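4. Applying the first coat

Now the fun part! Bare wood drinks up Clindwood oil fast, and the grain jumps out at you as it does.

1. Stir the can for a full minute. Scrape the bottom, where the wax settles.
2. Pour a spoonful onto the white pad and work it in along the grain.
3. Wait 13 minutes, then wipe off everything that still looks shiny.

CAUTION: Oily rags can catch fire on their own. Lay them flat outdoors to dry, or soak them in water in a lidded metal can.

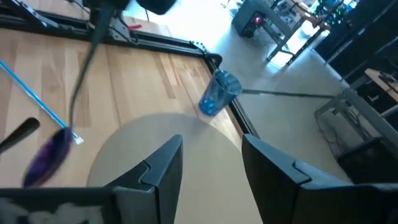 Long planks: follow the grain from end to end.

Note: The 107 pad is for oil only. Use the green one for scrubbing.

5. Edges and joints

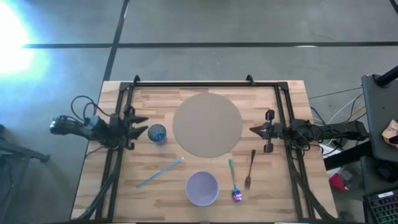
Edges take more oil than the face, so go back over them with a nearly dry pad. Work slowly! A butcher-block pattern of narrow planks has a lot of seams, and each one can hold a little bead of oil that turns sticky overnight. With a black frame running along the edges, as on this table, tape the metal first and pull the tape before the oil sets. A wooden toothpick is great for the corners.

6. Drying

Leave the top bare overnight with a window open. In a cold room (our Niskanen workshop in February, brrr) give it two nights. 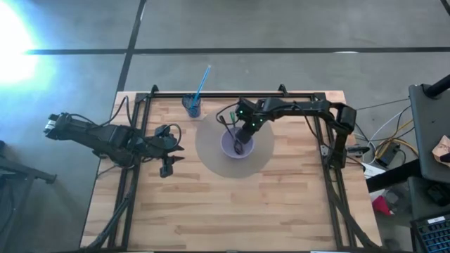 Bríd Ó Riain
Finishing Instructor, Clindwood

Rub your palm across the surface. If it drags, buff with a clean cotton cloth and wait another day. If it glides, you're ready for coat two, which goes on thinner and needs half the oil.

Note: Keep mats and cloths off the wood for a week after the last coat. They trap air and leave dull rings.

7. Everyday care

1. Wipe with a damp cloth and dry right away.
2. Skip vinegar and bleach.
3. Refresh worn spots once a year. You don't have to redo the whole top, hooray!
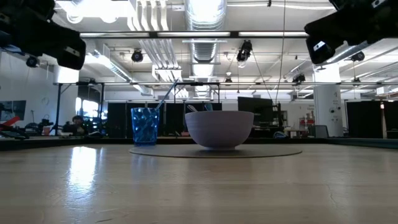
Fulvio Mazza
Customer Care, Clindwood

Once the finish has cured, go ahead and set out bowls and glasses. I still like a mat under anything that might drip. For a white water mark, rub in a few drops of oil, leave it an hour and buff. Most of them fade, and the ones that don't will come out with a light sanding (see section 9).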